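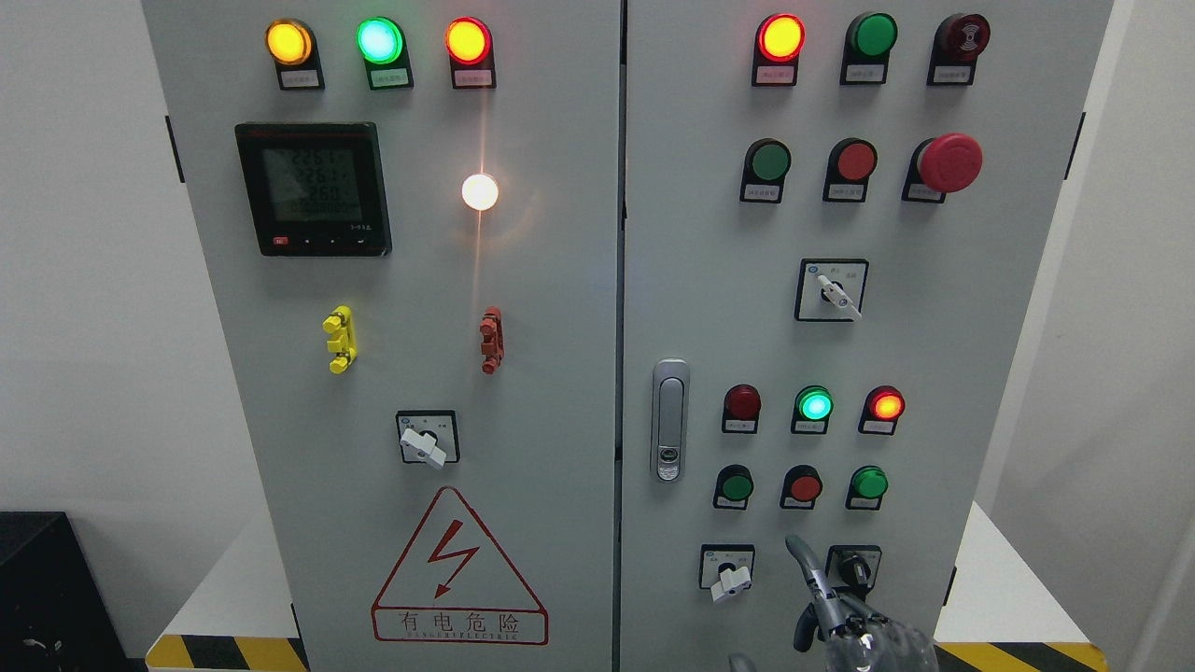
Most of the phishing that gets through at Clavley arrives in the last week before a holiday, according to the person who reads the reported messages there, and it is seldom clever. The messages are short, they mention an invoice or a parcel, and they come from a real supplier whose mailbox has already been taken over. The filter sees a known sender and lets them pass.

Clavley makes pump fittings and has 200 staff, 13 of whom can approve a payment. In August one of those 13 opened a message from Grakavmont, a haulage firm the company has used for years. It was a reply in an existing thread, with the earlier emails still underneath, and it asked for the bank details on file to be updated. The sum on the next invoice was small enough to go out on one signature. It went out.

The money was recovered through the bank, less a fee. The stolen password took longer to sort out. The same link had asked for a mail login, and whoever collected it set up a forwarding rule that copied every message containing the word "payment" to an outside address. The rule was in place for nine days. Changing the password did not remove it, and it was only found when someone went through the mailbox settings by hand.

Forwarding rules are worth checking on any account that has been entered. So are the recovery phone number, the list of connected apps and any session still signed in. Many companies reset the password and close the ticket.
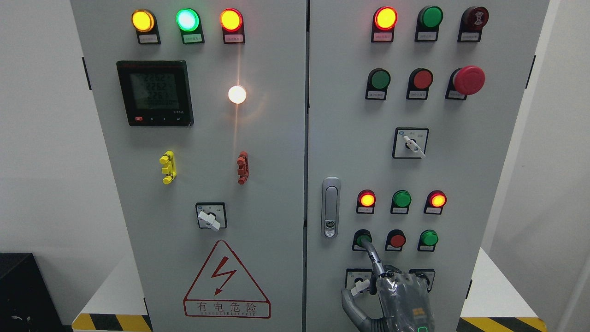 ## What changed afterwards

Clavley now blocks automatic forwarding to outside addresses. Bank details are changed only after a call to a number already on file, never the one in the email. The finance team objected to that at first — it adds a day to some payments — and then got used to it.

The company also bought a training package called Dotar, which sends staff fake phishing messages and records who clicks. In the first round 100 people got a message about unpaid leave and a good many of them followed the link. Later rounds went better, although part of that was down to colleagues warning each other across the office. The people running it decided that this was fine, as warning each other is what they would want on a real day.

Reports have gone up as well. The shared mailbox for suspicious messages passed 1000 entries this autumn, most of them harmless newsletters. Somebody still has to read them, and at present it takes up two mornings a week.

Hardware keys for the payment approvers are on order. They will be handed out in the new year, with a spare for each person kept in the office safe.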